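Why Do Bowls Stack?
Kitchen Science for Young Readers – Wosgate Children's Museum

Open a kitchen cupboard and you will probably find bowls sitting one inside another. This is called nesting. It saves a great deal of space.

A bowl can nest when its top is wider than its bottom. The narrow base of one bowl slips down into the wide opening of the next. A drinking mug with straight sides cannot do this, so mugs are often kept in rows.

Plates stack too, but in a different way. They are nearly flat, and each one rests on the plate beneath it.

Some bowls have fluted walls. Fluted means that the outside has a pattern of grooves or ridges, rather like the folds in a paper cake case. When fluted bowls are stacked, you can often see the pattern below each rim.

The museum's Konier Gallery holds 400 bowls and plates. Kanokwan Onsri, who looks after them, places soft paper between the oldest pieces – this stops them from scratching one another.

Try it at home
Ask a grown-up for three plastic bowls of the same kind. Measure the height of one bowl with a ruler. Then stack all three and measure again. Is the stack three times as tall? Write down both numbers and compare them.

Words to know
Nest: to fit one inside another.
Rim: the top edge of a bowl or plate.
Base: the part that rests on the table.

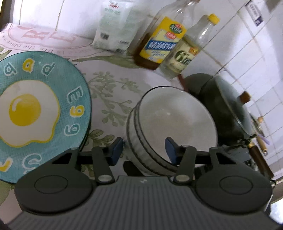
Nested white bowls and a round plate with a fried egg design.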